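# Bravurel Multi-Currency Account: what you get and what it costs

Updated Fri 4 December

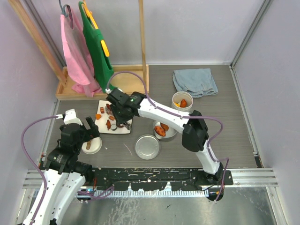
Most accounts that promise "no fees" on foreign money make their living on the exchange rate, and the Bravurel account is one of them. The fee line on your statement will say zero. The rate you get will be a little worse than the one you see on the news, and the gap is what you pay. A gap like that is easy to miss because it comes off in small bites, no bigger than the sausage-shaped bit of food in that little round dish, and few people bother to add up small bites over a year. We sell this account, and we still think you should do the adding up before you open it.

## What the account does

You can hold dollars, euros, pounds and yen in one place and move money between them when you like. Each currency has its own balance. Nothing is converted until you ask, with one exception: if you spend on the card in a currency you don't hold, the system takes the money from your dollar balance at the rate of that minute.

The card is run by Prosel. Transfers out go through Boteck, and they reach most banks in one to three working days. The sales sheet says "near instant." We have left that off this page.

## Costs

| Item | Charge |
|---|---|
| Opening the account | None |
| Smallest opening deposit | $100 |
| Monthly charge, balance under $900 | $4 |
| Monthly charge, balance $900 or more | None |
| Changing money, weekdays | 0.6% built into the rate |
| Changing money, weekends | 1.1% built into the rate |
| Transfer to an outside bank | $3 |

The weekend rate is higher because the markets are shut and Bravurel doesn't want to be caught out by whatever they do on Monday. Fair enough, but you are the one paying for the comfort. If you can wait, wait.

On a weekday change of $4,000 the built-in cost is $24. Some banks charge more than that. Some charge less, particularly for regular customers who ask.

## "Rate Watch"

You pick a target rate and the app tells you when the market reaches it. It works as an alarm and we have no complaint about it as an alarm. The newer version also shows an arrow that points to where the rate is "likely" to go next. Chunhua Cao, who tests the products we list, followed the arrow on the euro through March and found it no better than guessing. Turn it off in Settings. The alarm still works without it.

## Who might want it

- People paid in one currency who pay rent or school bills in another
- Small sellers with customers abroad
- Travelers who go back to the same place often

If you take one trip a year, your present card is probably fine. If you are hoping to make money by guessing which way a currency will move, this is a costly way to do it — you lose the gap going in and again coming out.

## How it compares

The Cabrera account has no monthly charge at any balance, though its rate is worse, and it doesn't offer yen. For small sums Cabrera usually comes out cheaper. For larger sums changed on weekdays, Bravurel does.

## Before you apply

Ask for the rate in writing on the amount you plan to change, and check it against the market rate at the same minute. You will need a photo ID and proof of address. Closing the account is free, but any foreign balance left in it is changed back to dollars on the closing date, weekend or not.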